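What the Second Arm Costs
Budgeting for a suturing research bench after the quote has been signed off

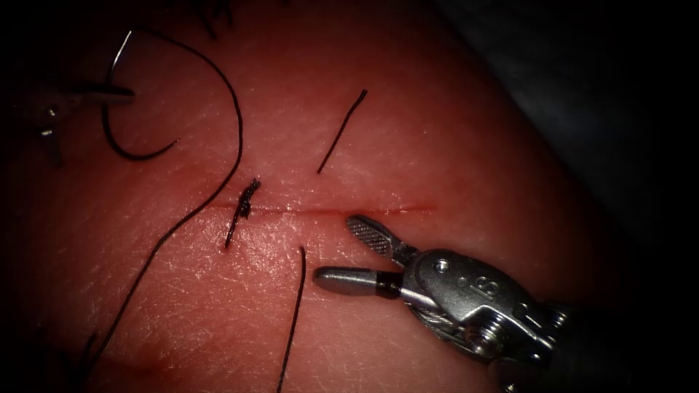 Suturing on a tissue practice surface, with one knot tied and the needle held in the left instrument.

The purchase price of a two-arm suturing bench is the easiest figure to obtain and the least useful for planning. Driltari, which equips university laboratories, quotes the arms, controllers and base frame as a single line. Instruments, drapes, practice tissue and thread sit on a separate sheet, and that sheet decides whether the bench is still in use by its second November.

Instruments come first. The wrist of a cable-driven tool is a wearing part. Its braided steel cables run over small radii and lose tension with use, and jaw faces lose their grip. Midar rates its needle drivers at 55 hours of bench work before inspection. A laboratory running 410 hours a year on 2 arms should therefore expect to have tools away for checking throughout the year, and needs at least one spare for each side.

Consumables are cheap singly and costly in volume. A practice surface takes a limited number of incisions before the cuts crowd each other. Every failed throw uses thread, and offcuts have to be cleared before they catch in a joint. Ayaaba sells surfaces in cartons of 13, with a lead time that varies by season. Order by the quarter.

Service terms deserve a closer reading than they usually get. Erard offers two contracts for the same hardware. The cheaper excludes recalibration after an instrument change, so a group that swaps tools often will pay for it by the visit. The dearer includes it, along with software updates, but ties the buyer to approved instruments.

Space and staffing are often left off the bid altogether. Two arms approaching one work surface need clearance on both sides, fixed lighting and a camera mount that does not share the bench's vibration. Someone must also be paid to thread needles, replace surfaces and log tool hours. Where that time is charged to a research post, it should appear in the budget as such.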